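Two grippers, one arm, way too many potatoes

September 7, 2026

So my long weekend went to grippers again (sorry, lawn). I've been going back and forth since July on which hand to put on the simulated arm for my little vegetable sorting project, and I finally sat down and ran the two front-runners against each other on the same table with the same objects.

Quick recap if you missed the last post: everything is in sim for now. I don't own a Franka and my bank account would like to keep it that way. Sheldon Chan set me up with his scene files, I swapped in my own controller, and the whole thing runs on the old desktop under my stairs, which gets loud enough that I've started wearing headphones.

First up was the plain two-pad gripper, the one I've used forever. It's fast and simple and it's great with boxes. With anything lumpy it's a coin flip! I gave it 50 tries on the potato and it dropped 15 of them, nearly all because the pads came down a bit off center and the potato rolled. I tried slowing the close, I tried more friction, I tried squeezing harder (don't, the physics gets very exciting).

Then I put on the black one with the jointed fingers and ran the same 50.

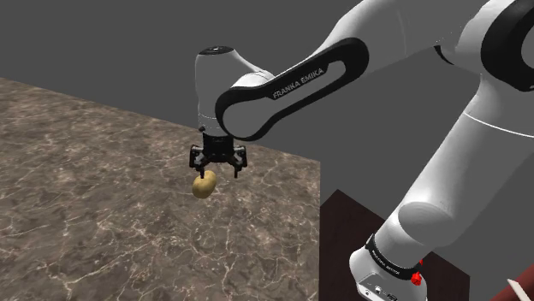
Jointed fingers, potato up off the marble. Same arm, same controller as before.

Only three drops this time, and I didn't touch the controller gains at all. I'm pretty sold. It does have a couple of things that bug me, though. The fingers swing as they close, so the tips don't stay at one height, and my grasp planner had no idea about that. I spent most of Saturday night adding an offset table for it. It's also slower to simulate with all those extra joints, and I had to bump the solver up to 300 iterations before the linkage quit jittering.

Emília Kadlec asked me in the comments last time whether I'd tried a suction cup. Not yet! I want to, but my guess is bumpy skin won't make that easy, and modeling the seal sounds like a whole other month.

Next I'm going to leave it running overnight for 1,000 grasps with random potato sizes and see where it falls apart. After that, carrots. If anyone has a decent carrot mesh that isn't 40 megabytes of leaves, please send it my way.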